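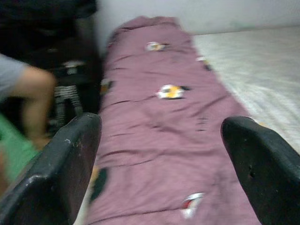
Does the Hastitow yeast wake up faster if you feed it at night? By a little, going on the last two jars, and the bread tastes more sour for it.

18/02/2021, starter notes, Drevstead kitchen bench

Jar A fed late, jar B fed at breakfast. Same rye, same water. A was over the rubber band by the time I got in, B still sulking under it. Smell on A sharp, like green apple. B more like wet flour.

Mixed test dough from A only. 298 g water, salt held back till after the rest. Felt slack. Might of been the flour, new sack from Savchuk and it drinks less than the old one. 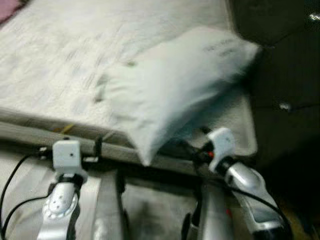
Štefánia Tóth thinks the sack is fine and my water is too warm, and says to try it five degrees cooler before blaming the mill. Fair. Thermometer is in the drawer, will use it.

Folds: 5, half an hour apart. Forgot the third and did it late. Dough came together anyway, nice skin on top by the end.
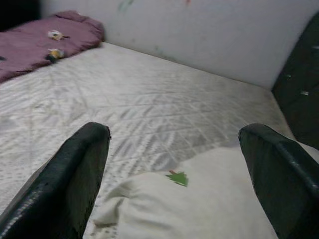
Page last changed: June, K. Magagula (fixed the salt line)

Baked in the Jillix oven, lid on for 29 minutes then off till dark. Bottom crust too hard, teh stone holds more heat than I thought. Crumb tight at one end, open at the other. Shaping, probly.

Keabetswe wants the rye cut by half. Not yet, one change at a time. Cooler water first, same flour, same folds, on time.

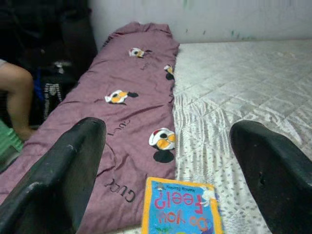
Next bake

Feed A late again. Water from the fridge jug, check temp, write it down this time. Tray under the stone. Ask Savchuk which mill lot the sack came from.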